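Plondis Formensatz – Aufbau und Gebrauch
Kapitel 3: Ballonform vorbereiten und belegen

3.1 Geltungsbereich

Das Kapitel beschreibt die Arbeit mit der Ballonform beim Herstellen von Schalen und Leuchtenhüllen aus Gewebestreifen. Für Hüllen mit Aufhängeöse gilt zusätzlich Kapitel 5. Das Anrühren des Kleisters ist in Kapitel 2 beschrieben und wird vorausgesetzt.

Ballonform auf der Tuchunterlage, Lage längs zur Arbeitsrichtung:
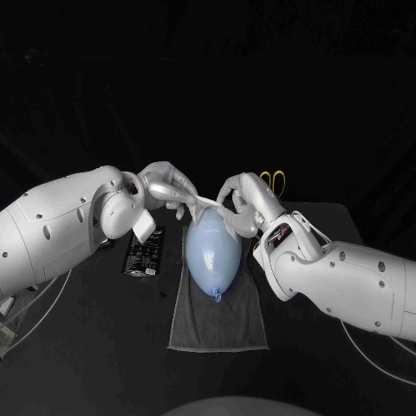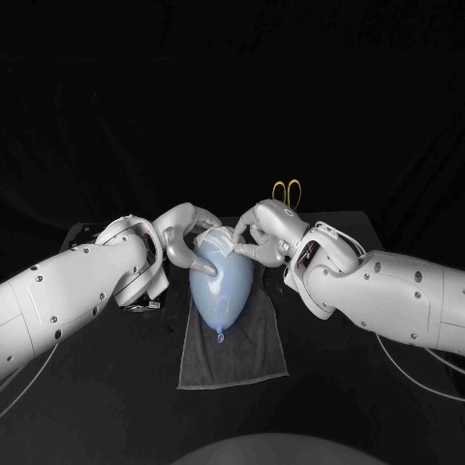
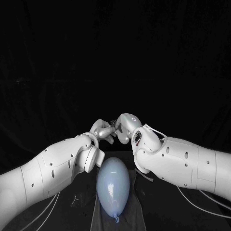

Marcelino Xavier merkt zur vorigen Ausgabe an, ein einfach gelegtes Tuch sei bei ihm unter dem Ballon weggerutscht, sobald er am Pol gearbeitet habe; mit einem mehrfach gefalteten Handtuch sei das nicht mehr vorgekommen. Die Anmerkung ist in Abschnitt 3.3 übernommen.

3.2 Material und Hilfsmittel

Zum Satz gehören:
Ballonformen aus Latex
Gewebestreifen, trocken, Länge 30 cm
Maßband
Abbindegarn

Bereitzustellen sind:
Handtuch oder Baumwolltuch, fusselarm
Hoekstra Streichkleister, angerührt, 500 ml je Form
Flachpinsel, weich
Schüssel mit flachem Rand
Schere
Schwamm

Hinweis: Folienballons sind als Form nicht geeignet. Kleister perlt auf der Folie ab, und die Naht zeichnet sich im Gewebe ab.

3.3 Arbeitsplatz einrichten

1. Tischfläche abwischen und trocknen. Krümel, Sandkörner und Klammern entfernen.
2. Ringe, Armbanduhr und Armbänder ablegen.
3. Handtuch der Länge nach mehrfach falten. Die gefaltete Unterlage muss schmaler sein als der Tisch und länger als die Ballonform.
4. Unterlage auf die Tischfläche legen und glattstreichen. Die offene Kante zeigt vom Arbeitenden weg.
5. Kleisterschüssel auf der Seite der Arbeitshand abstellen, Streifen auf der Gegenseite. Die Streifen dürfen nicht über der Schüssel gereicht werden.

Auf dunklen Tischplatten sind Kleisterspritzer gut zu erkennen, auf hellen bleiben sie leicht unbemerkt und trocknen an. Helle Platten deshalb zwischendurch feucht nachwischen.

Die Raumtemperatur soll sich während der Arbeit nicht wesentlich ändern. Eine Form, die in einem kühlen Raum aufgeblasen und in einen warmen getragen wird, dehnt sich aus. Frisch belegte Formen reißen dann meist entlang der zweiten Lage.

3.4 Form aufblasen und abbinden

1. Ballon vor dem Aufblasen zweimal in der Länge dehnen.
2. Mit der Handpumpe aufblasen. Aufblasen mit dem Mund ist möglich, bringt aber Feuchtigkeit in die Form.
3. Umfang an der breitesten Stelle messen. Sollwert für die Größe Sandville: 610 mm. Das Maßband liegt an, ohne einzuschneiden.
4. Bei Übermaß Luft ablassen, bei Untermaß nachpumpen. Messung wiederholen.
5. Hals verdrehen und verknoten. Der Knoten sitzt dicht am Ballonkörper.
6. Form ruhen lassen und den Umfang ein weiteres Mal messen. Hat der Umfang abgenommen, ist die Form undicht und wird nicht verwendet.

Vorsicht: Ballon nicht über den Sollwert hinaus aufblasen. Platzende Formen schleudern Latexteile ins Gesicht. Bei empfindlichen Augen Schutzbrille tragen.

Vorsicht: Die Formen enthalten Naturlatex. Personen mit Latexallergie arbeiten mit Nitrilhandschuhen oder geben die Arbeit ab. Ballons und Reste von Ballons gehören nicht in die Hände kleiner Kinder.

3.5 Form auflegen

1. Form längs auf die Unterlage legen. Der Knoten zeigt zum Arbeitenden, das runde Ende von ihm weg.
2. Form leicht in das Tuch drücken, bis eine flache Mulde entsteht.
3. Hand wegnehmen. Die Form muss ohne Halt liegen bleiben. Rollt sie, Unterlage an beiden Längsseiten etwas anheben und unterfalten.

Linkshänder können die Form umgekehrt auflegen. In diesem Fall sind in Abschnitt 3.6 die Seitenangaben zu tauschen.

Klebeband zum Fixieren ist nicht zulässig. Beim Abziehen nimmt es die Latexhaut mit, oft erst nach der letzten Lage – der Schaden ist dann nicht mehr zu beheben.

3.6 Streifen auflegen, Trockenprobe

Vor dem ersten Kleisterauftrag wird der Sitz der Streifen trocken geprüft.

1. Einen Streifen an beiden Enden zwischen Daumen und Zeigefinger fassen und straff ziehen.
2. Streifenmitte am runden Ende auf die Form setzen.
3. Mit der linken Hand das linke Ende halten, mit der rechten Hand den Streifen nach rechts unten anlegen.
4. Griff wechseln und die linke Seite anlegen.
5. Länge prüfen. Überstehende Enden mit der Schere kürzen. Dabei den Streifen von der Form abheben und seitlich neben der Unterlage schneiden.
6. Streifen abnehmen und beiseitelegen.

Mit den Fingerkuppen arbeiten, nicht mit den Nägeln. Eine Delle unter der Fingerkuppe ist unbedenklich, solange sie sich beim Loslassen zurückstellt. Bleibt sie stehen, ist der Innendruck zu gering; weiter bei Abschnitt 3.4, Schritt 3, mit einer neuen Form.

Zerknülltes Gewebe vor der Verwendung ausstreichen. Knitter, die trocken nicht verschwinden, verschwinden auch im Kleister nicht.

3.7 Belegen

1. Streifen durch den Kleister ziehen und am Schüsselrand abstreifen.
2. Ersten Streifen wie in der Trockenprobe auflegen.
3. Mit dem Pinsel von der Mitte nach außen ausstreichen.
4. Nächsten Streifen mit halber Überdeckung ansetzen.
5. Fortfahren, bis die obere Hälfte der Form geschlossen ist. Knotenseite frei lassen.
6. Zweite Lage quer zur ersten aufbringen. Dritte Lage wieder in Richtung der ersten.

Der Kleisterverbrauch hängt vom Gewebe ab. Die in 3.2 genannte Menge reicht bei dichtem Gewebe für alle Lagen, bei offenem Gewebe ist nachzurühren. Kleister aus verschiedenen Ansätzen nicht innerhalb einer Lage mischen.

Tropft Kleister auf die Unterlage, die Form anheben, Tuch um eine Faltung weiterlegen und die Form wieder einsetzen. Die Form niemals am Knoten anheben.

3.8 Trocknen

1. Form auf der Unterlage an einen zugfreien Ort stellen.
2. Über Nacht trocknen lassen.
3. Am folgenden Tag die Oberfläche mit dem Handrücken prüfen. Fühlt sie sich kühl an, ist noch Feuchtigkeit im Gewebe.
4. Form um eine Vierteldrehung versetzen und weiter trocknen.

Föhn, Heizlüfter und direkte Sonne vermeiden. Im Winterhalbjahr, etwa ab Oktober, nicht über dem Heizkörper trocknen.

3.9 Form entfernen

1. Knoten mit Daumen und Zeigefinger vom Ballonkörper abziehen.
2. Latex zwischen Knoten und Körper mit der Scherenspitze klein einschneiden. Luft langsam entweichen lassen.
3. Latexhaut vom Rand her lösen. Bei Widerstand nicht reißen, sondern mit dem trockenen Pinselstiel nachfahren.
4. Rand des Werkstücks beschneiden.

Schnelles Aufstechen zieht dünne Stellen nach innen. Eingezogene Stellen lassen sich mit wenig Wasser anfeuchten und über einer neuen, schwach aufgeblasenen Form richten.

Die Oberfläche kann roh bleiben oder mit Brodley Mattlack gestrichen werden. Vor dem Lackieren muss das Werkstück vollständig durchgetrocknet sein. Lackierte Stücke sind nicht wasserdicht und nicht für Lebensmittel geeignet.

3.10 Störungen

Streifen rutscht vom runden Ende ab: zu viel Kleister. Streifen abnehmen, erneut abstreifen.
Luftblase unter der ersten Lage: Streifen bis zur Blase zurücknehmen und neu ausstreichen. Nicht aufstechen.
Form liegt schief im Tuch: Unterlage ungleich gefaltet. Weiter bei 3.3, Schritt 3.
Rand löst sich beim Trocknen: Überdeckung zu gering. Rand anfeuchten, einen kurzen Streifen nachsetzen.
Latex klebt am Gewebe: Trocknung zu warm. Werkstück innen mit dem feuchten Schwamm abtupfen, kurz warten, Latexhaut abrollen.

3.11 Reinigung und Lagerung

Pinsel und Schüssel sofort mit warmem Wasser auswaschen. Kleisterreste in den Hausmüll geben, nicht in den Abfluss. Tuchunterlage vor der Wäsche ausschütteln und kalt einweichen.

Unbenutzte Ballonformen dunkel und in der geschlossenen Tüte lagern. Formen mit weißlichem Belag sind noch brauchbar, Formen mit feinen Rissen am Hals nicht. Gewebestreifen liegend aufbewahren.

Weiter mit Kapitel 4: Ränder und Öffnungen.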